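3. Physical Setup

3.1 Workspace

The system was built in a shared workshop over one summer, using parts the members already owned where possible. Our goal was a restocking and picking cell that one person could put together with hand tools and run from a single wall circuit. We call the build Clovon. The arm was bought used by two of the authors and had no working controller when it arrived, so all motion control described in Section 4 is our own.

The shelving is a black metal unit with punched uprights. We chose it because the shelf boards can be moved up or down without drilling, and we changed the spacing twice before the layout was fixed on July 30, 2020. After that date the shelves stayed where they were for every reported trial. The arm stands in front of the unit and has to serve both levels from one mounting point. This puts the elbow close to the front edge of the upper shelf whenever the gripper is working on the lower one, and the planner must treat that edge as an obstacle at all times.

A fabric backdrop hangs behind the lower shelf. Without it, the depth readings picked up the wall and its outlet, and the segmentation step merged them with the last box in a column. The same correction was not needed on the upper shelf.

3.2 Stock

We stocked the shelves with ordinary packaged snacks. Retail boxes are harder to handle than test blocks: the printing is busy, the cardboard gives when pressed, and several flavors from one brand may differ only in a label band and a small picture. The lower shelf was used for this last case. Purple Annie's boxes stand there in columns by variety, with the columns running back toward the backdrop. The upper shelf carries a mix of brands and box shapes.

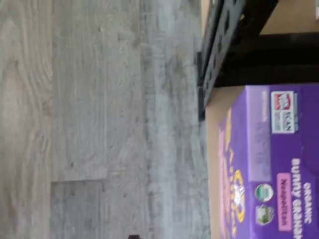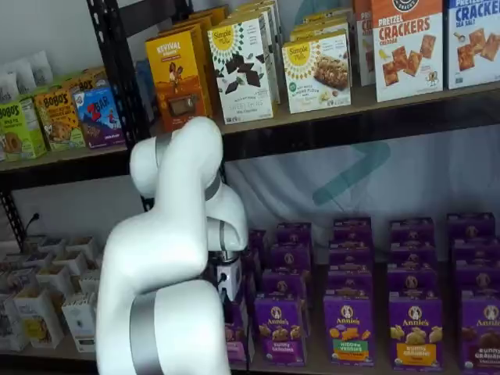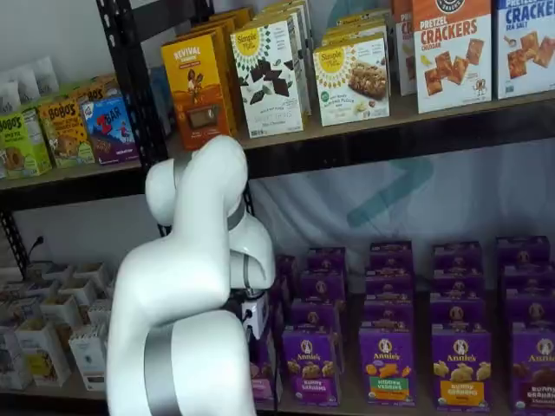
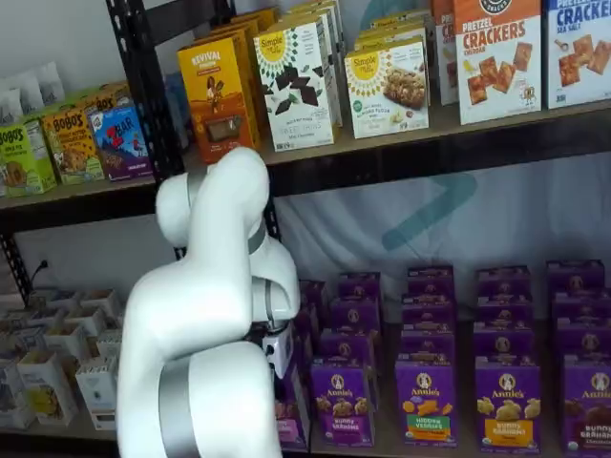
Figure 3. The Clovon cell and its stock. First panel: a box of Bunny Grahams beside the slotted metal framing. Second to fourth panels: the arm in front of the two shelves, with the gripper near the purple boxes.

3.3 Trial Procedure

Each session began with the arm in its parked position and the columns squared by hand against a cardboard template. Giang Cù wrote the request list and did not share it with the operator. A request named one variety, and the arm had to find the matching column, take the front box, and set it down in a tray. A session had 15 requests. If a box was dropped or the wrong variety was taken, the request was scored as a failure and the run went on without a reset.

We allowed 60 seconds per request, measured from the end of the camera scan. Requests that ran over were stopped and scored as timeouts, separate from failures. Over the full study the arm made 1,055 grasp attempts, including repeat attempts within one request. Attempts made during calibration are left out of this total.

Ramiro Olmedo ran the sessions, and Veronica Căpraru scored them from the recorded logs. Where the log and the operator's notes disagreed, we used the log. In 14 cases the log was incomplete, and those requests were dropped from the analysis in Section 5.

3.4 Limits of the Setup

The columns were always straight at the start of a session, which would not hold in a store or a home pantry. The light in the workshop also changed through the day, and we made no attempt to control it. Crescencio Galindo repeated one session in the evening with the overhead lamps off; the arm confused the graham varieties more often, but one session is too little to support a claim. Finally, the gripper fingers were replaced once, in the middle of July, after the pads wore through. Results before and after the change are reported separately in Table 2.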